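Has anyone bought the Vender hand-held gripper kit?
posted by Recep Karaca, 13 October 2018

I want to ask about the Vender kit, the one with two hand-held grippers and the square markers. The seller in Bostthorpe asks 171 for the spare finger pads alone, and I find this a lot. We would use it for small objects, such as cards and little boxes.
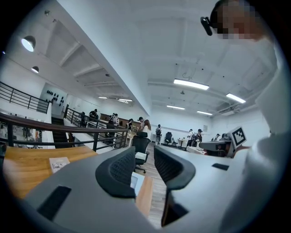 My main doubt is the finger pads. Do they keep their grip after some months, or do they become smooth? Also, is it possible to order only one side?

Sala
We have had ours since February. The pads are still good on paper and cardboard. On glass they slip, so I clean them with a damp cloth every evening. You can't order one side, they sell only the pair. Please check the screws before the first use, two of mine were not tight. Support answered my email, but it was slow.

Coetzee
too expensive, wait for a sale

Recep Karaca
Thank you, Sala. Did you need to print the markers again, or do they come ready in the box?

Sala
They come ready. I printed a bigger one at 62 mm and the software did not accept it until I changed the size in the settings.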